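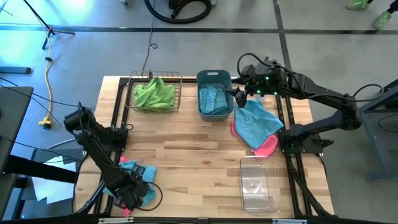 Nelonbridge laundry room to open its doors again in December

Reading time: 4 min

24 August 2018

The old public laundry room on the corner of the market square in Nelonbridge will open again in December, the town council has confirmed, and for plenty of people who grew up here that will be very welcome news indeed. The doors have been shut since the water main under the square gave way two winters ago, and more than a few of us had quietly given up hope of ever hearing those big drums turn again.

The council voted to take on the repairs last week after a long evening of talk that went well past the usual closing hour. The work will be done by Sisodia, a family building firm from over the hill in Skukovcombe, who also looked after the library roof and left it (if you ask anyone who used to sit under the drip in the reading corner) a good deal better than they found it. They plan to start on the floor and the drains as soon as the market stalls move to their fall spots, and the machines will go in once the new pipes have passed inspection.

The price of a wash will stay low. A regular load will be paid for with a token, as before, and anyone who still has the old brass ones in a kitchen drawer can bring them in and trade them for new ones at the town hall front desk. The council believes there are 400 of those tokens still out there somewhere, in coat pockets and cookie jars and down the backs of couches, so it might be worth having a look around before the winter.

The town raised $3,000 toward the work through a bake sale, a plant sale and a very rainy summer fair, and the rest comes out of the money set aside for public buildings. Vumov, the hardware store on Mill Street, has offered to supply the folding tables and the shelves at cost, along with a rack for towels and blankets that people no longer need. The towel rack was always a favorite. You left what you could spare and took what you could use, and nobody kept a list. Bath towels went to new parents and dog owners, dish towels went to the church kitchen, and the ones too thin for anything else were cut up for cleaning cloths.

There is a practical side to all this, of course. Many of the apartments above the shops on the square have no room for a washer, and since the closing, people living there have been taking the bus to Skukovcombe with their bags, which is a tiring way to spend a morning, especially with small children along. The council sent a letter to 800 homes in the spring asking what the town missed most, and the laundry room came out ahead of both the swimming hole steps and the late bus.

But the place was never only about clean shirts – it was where you heard who had moved in, whose tomatoes had done well and which of the school plays was worth staying awake for. Older neighbors came for the warmth in January and stayed for the company, and a good number of them didn't have a sock between them to wash. The bench along the window will be going back in for just that reason. It has been kept dry in the town hall basement and needs only a fresh coat of paint.

Opening hours have not been settled yet. The council is leaning toward early mornings and two late evenings a week, and would like to hear from people who work shifts. Notes can be dropped in the box by the town hall door until the end of the month. Gently used towels can be left there too, clean and dry please, in a bag with a knot in it.

Comments (4)

millstreetmum: So happy about this!! I've been doing our sheets in the bathtub. Please please consider a Sunday-style long evening for those of us who work weekends.

oldtoken: Found three brass ones in my late father's toolbox this morning. I think I'll trade two and keep one.

R. from the square: Will there be a big machine for comforters? The old one took a king size with no trouble at all.

hilltop_reader: Glad to see the bench coming back. Could it stay green?

Contact the newsroom | © 2018 Nelonbridge Town News | Back to top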